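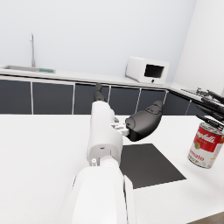

Two grippers, one can

Tue 9 June

My last post ended with the question which gripper I should take for the kitchen task. Several weeks passed and I did not write an answer, so now I will try to be complete.

For those who did not read the earlier post: I work in simulation only. My kitchen exists on my computer, with a counter, a sink, a microwave, and a table where the things happen. I like it this way, because when I make an error with the joint limits, I only have to press reset. On the other hand, I must be careful with my conclusions, and at the end I will write which of them I do not trust myself.

The two candidates are a gripper with two fingers, which I call Larkwood in my config files, and a hand with four fingers, which I call Kimuvus. The names mean nothing. I name my models after folders, and after some years the folders have strange names.

The object is a tomato soup can. I know that many people use this can, and it is a little boring. But it is a good object for a comparison. It has a round side that is smooth, a metal rim that is narrow, and enough weight that a weak grasp shows itself quickly. If you take a box, almost every gripper looks clever.

The two-finger gripper

I began with this one, as I thought it would be ready in one evening. The fingers have wide pads, and the pads do a lot of the work for you. If the arm comes a little too far to the left or to the right, the can is pushed toward the middle when the fingers close. I had to tune only the closing force and the friction of the pads.

I ran 2000 attempts from the side, with the can in random places on the table. The result was good from the first day. The failures came almost always from the arm and not from the gripper: the forearm is big, and when the can stands near the edge of the table, the elbow wants to go where it cannot go. I changed the start pose of the arm and most of these failures disappeared.

From above it was another story. The can is wide for these fingers, so when you go down over it you need to be quite exact. With a small error in the position, one pad lands on the rim and the can falls over. After that it rolls, and my policy has never learned what to do with a can that rolls. I watched it follow one can along the table for a long time, very patiently.

The four-finger hand

This hand took me much longer. The fingers are thin and have many joints, and each joint wants its own gain. In the first version I used the same gain everywhere, and the fingers were shaking so strongly that the can moved before there was any contact that I would call a grasp. My friend Farzana Begum, who has worked with hands like this for longer than me, looked at my values and wrote back one line: "Your fingertips are too stiff, make them soft and try again." She was right. I made the last joints softer, and the shaking stopped the same afternoon.

Then I found a second problem, which was my own fault. The collision shapes of the fingers were too simple. I had used one capsule for each link, and the capsules were thicker than the links that you see. So the hand stopped a little above the can and held the air with great confidence. If you see a grasp with a visible gap in it, please check the collision shapes before you check anything else. I lost 7 days with this.

When it finally worked, it worked very nicely from above. The hand comes down over the top of the can with the fingers open, and they close under the rim. It forgives errors of position much better than the pads do in this direction. I ran 4000 attempts here, two times more than for the first gripper, because the results changed so much between random seeds that I did not believe the first half.

From the side I did not like it. One finger often arrives before the others and turns the can, and then the label is looking at the wall and the grasp is on two fingers, so I could have used the simple gripper from the beginning.

About speed

I should mention this, because Mandla Khumalo asked me in a comment. The hand makes the simulation slower. There are more joints and many more contacts, and I could run only 8 environments together on my old card before the memory was full. With the two fingers I never reached the limit. If you have a modern machine, this will not disturb you. For me it decided how many experiments I could do in one night.

I also tried a different contact solver, the one that Indach users on the forum recommend. It was faster, but the can began to sink slowly into the table, so I went back.

What I do not trust

The friction, first of all. I chose a value for the pads that gave nice behavior, and I have no measurement behind it. The same is true for the can, which in my model is one rigid body with all its weight in the middle. A can with soup inside does not move like this when you lift it fast.

Also my cameras are too perfect. There is no noise and no blur, and the light in my kitchen is always the same. I want to make the light random in the next version, and put some reflections on the counter, but I have not started.

Which one I take

For the next task, where the can has to go from the table to the counter near the microwave, I will use the two fingers and approach from the side. It is easier to debug and I can run it at night without fear. I keep the four-finger hand for the task with the mug, which I promised in December and still did not finish.

The config files for both are in the Maes folder of my repository. The gains for the hand are in a separate file, with comments. If you find a better value for the thumb, please write to me, I am still not satisfied with it.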